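Ticket: Sync client stalls on large folders after office move
Product: Skurkent desktop client
Site: Vikley, upstairs office
Opened: August 2024
Reported by: Ya-wen Yu
Assigned to: Ka-ming Cheung
Priority: Normal
Status: Resolved, monitoring

Reported problem

The Skurkent client starts a sync, uploads about 500 files and then stops. The tray icon stays blue and the progress bar does not move. No error is shown. Pausing and resuming does nothing. Quitting the client and opening it again starts the upload from the top of the queue, and it stops again at a similar point. The queue stands at 1,224 files. Two other desktops in the same office behave the same way. Laptops on the wireless network are fine.

Comment — Ka-ming Cheung

Please confirm the client version and whether the proxy setting is Automatic or None. Also send the client log from a failed run, with logging set to Detailed before you start. The default level will not record dropped connections.

Comment — Ya-wen Yu

Version is current on all three desktops. Proxy is None. Log uploaded. I have also tried:

Clearing the local cache. No change.
Turning off the virus scanner for the length of one run. No change.
Moving the sync folder to a different drive. No change, and it took most of the morning.
Limiting upload speed to the lowest setting. The run lasted longer but still stopped.

Files in the queue are ordinary documents, spreadsheets and photos.

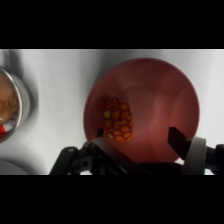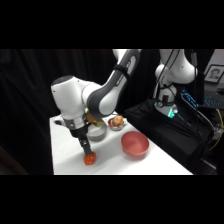
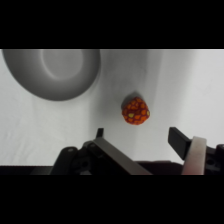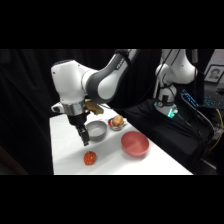

File type does not seem to matter. I took all the photos out of the folder and ran it with spreadsheets only, and it stalled in the same way.

Comment — Ka-ming Cheung

Agreed, file type can be ruled out. The log shows the client opening new connections normally until it gets no reply to the last one. It then waits without timing out. The missing timeout is a fault in the client and I have raised it separately with the developers. It does not explain why the reply goes missing.

The speed limit result is useful. A lower speed delays the stall, so the trigger is more likely to be a count of connections than elapsed time. What do the desktops plug into?

Comment — Ya-wen Yu

A small Cuvholm router under the window desk, which then goes to the wall socket. It came from the old office. The wireless access point goes straight to the wall and does not pass through it.

Comment — Ka-ming Cheung

In that case there are two routers in the path for the desktops only. Please log in to the Cuvholm and look under Advanced, Sessions while a sync is running.

Comment — Ya-wen Yu

The session table fills up and stays full. Closed sessions are still listed well after the client has finished with them. The idle timeout field is blank.

Comment — Ka-ming Cheung

That is the cause. With the field blank, this router keeps old sessions until it is restarted. Set the device to Bridge mode, save, power it off at the wall and turn it on again. The desktops should then get their addresses from the building network. Do not use the Restart button in the menu — on this model it keeps the old table.

Comment — Ya-wen Yu

Done. Two desktops picked up new addresses straight away. The third had a fixed address left over from the old office, which I changed to automatic. The full queue has now uploaded from my machine with no stall. The printer disappeared from all the desktops and had to be added again under its new address.

Comment — Ka-ming Cheung

Thanks. Printer change noted on the site record. Please put the upload speed back to Unlimited and logging back to Normal, as the Detailed log grows quickly. I will keep this open until the other two desktops have each finished a full run. The client timeout fault is being tracked on its own ticket and is listed for the November release.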